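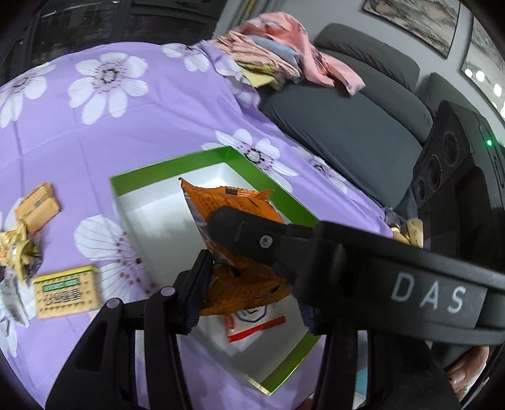

An orange snack packet held over the box with the hand-held gripper, and more packets waiting on the flowery cloth.

I'd always assumed you taught a robot by typing at it. So when I rang the woman who runs home recordings for Nesimix (she asked me to leave her name out, as she's shy about these things), my first question was where all the typing happens. She laughed for quite a while.

"You just do the job yourself, but with the robot's hand," she said. "You hold the gripper, you pick up the crisps, you put them in the box. Then you do it again!"

The hand in question is a black thing with two fingers and a camera on it, and you squeeze it shut round whatever you want to move. Her people take them home, set up wherever there's space and get going. The Marno project, the one I'd rung about, is all snack packing, and it wants 3,000 goes at it from homes in and near Gosaddale.

Why not do it in a nice tidy lab? "We did, in March," she told me. "Plain white table, same light all day. The robot was lovely on a plain white table. Then we gave it a patterned cloth and it went for the pattern." So now she likes busy fabric, sofas, shiny wrappers, the lot.

I wanted to know if people are any good at it. Some are dreadful to begin with, apparently, and the usual trouble is speed. "They whip the packet across like they're late for a bus. I say, move as if you're passing someone a full cup of tea." She throws out the ones where fingers stray in and help, too, and one keen beginner lost 49 out of a single batch that way. (I'd have lost more, I'm sure of it.)

Soft packets are her favourite headache. Grip one low and it bulges, grip it by the seam and it swings about, and she'd like plenty of both. She keeps the fumbles as well, as long as the person carries on and sorts it out. "If you only ever show it perfect pick-ups, what's it meant to do when it drops one?"

They do use remote control now and then, driving an arm over at the Muriithi workshop with a pair of handles. She finds it slow going. "You can't feel the packet. With the one in your hand you know straight away you've squashed it."

My last question was how long someone can keep it up before their wrist complains. Up to 7 minutes at a stretch, she reckons, then put the kettle on and swap hands.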